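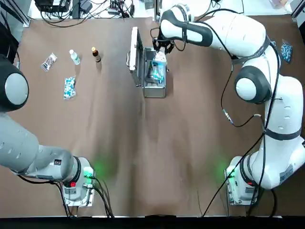
saltgrid wrote:
Tendley only said Cinda is coming west in March. They never said it would be a physical release.

marrowbyte wrote:
The store page at Inport has a cartridge listing for 50 dollars. That's good enough for me.

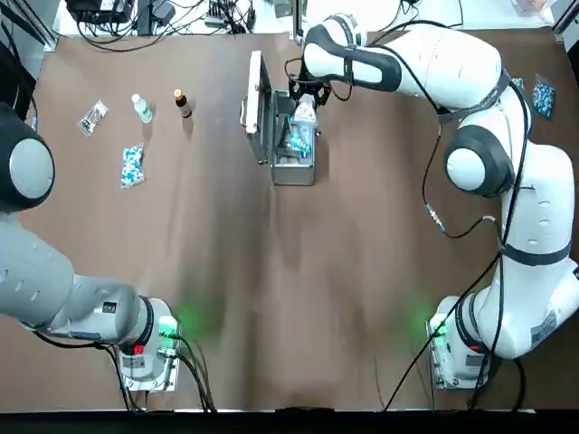 Two arms, brown cloth

saltgrid wrote:
Inport lists things before they're confirmed. They did it with Verstraete and my preorder was canceled after 3 months. I'd wait.

marrowbyte wrote:
Verstraete was a different publisher, and I got my money back in 2 days. No harm in ordering early. 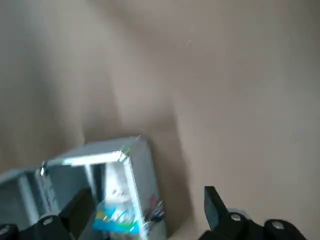 oldkeypad wrote:
I imported the Japanese version of Cinda and finished it in 56 hours. The menus are easy enough to learn, but the story is lost on you if you can't read it – I skipped most of it. If the cartridge does come out here I'll buy it again. Mine are all loose in translucent plastic boxes like the two in the photo, so I don't care about the case or the manual.

saltgrid wrote:
I do care about the case. If it's download only I'm waiting for a sale.
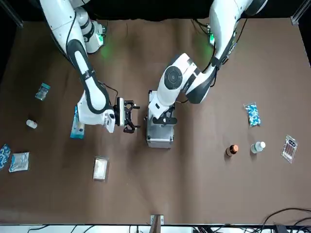

And the download will probably cost the same at launch – Tendley never drops the price for digital.

marrowbyte wrote:
They did for the first game. Preorder stays in.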